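Sunday Stitches, or How I Fell for Suturing

I'm seven weeks into the evening suturing course at Pirnthorpe and I have to tell you, I'm completely hooked. I signed up thinking it would be a useful thing to have under my belt before I apply to vet tech programs, and now I'm the person practicing knots on the drawstring of her sweatpants while the pasta boils. 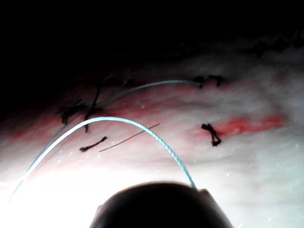
Thread is the thing I want to talk about, because I had no idea I could have so many opinions about it! For the first month we only used a stiff black nylon, and it fought me every step of the way. It springs open, it remembers how it was wound in the packet, and you need extra throws or the knot slides right out. Braided is a whole different animal. Look at the light blue one and you can make out the little twist in it, and it swings up in such a lovely tall curve over the work. Compare that with the black knots at either end of the paler strand – a bit of a tangle on the left, I know. I still love them. Braided thread drags a little more as it goes through, but it stays where you put it and it's so much kinder to tie.

My other discovery is how much the light matters. I used to sit right under the kitchen lamp and then wonder why I couldn't see my thread against a pale, shiny surface. Now I turn the lamp toward the wall and work in the soft light that comes back, and my spacing got better the same evening.

I've been keeping a tally in the back of my notebook (yes, really) and I passed 400 stitches on Sunday. Most of them are simple interrupted, 19 are vertical mattress, and I would happily unpick about half of those. My trouble spot is still tension. I pull too hard when I'm excited, so the edges pucker up into a ridge. The instructor's advice is to bring the edges together until they touch and then stop, and I say it under my breath with every single stitch.

Next up is the running subcuticular, where the thread travels back and forth just under the surface. I've watched the demo way too many times already. I've also got a Domau needle holder on order, after trying one in class and sulking when I had to give it back. More when it gets here!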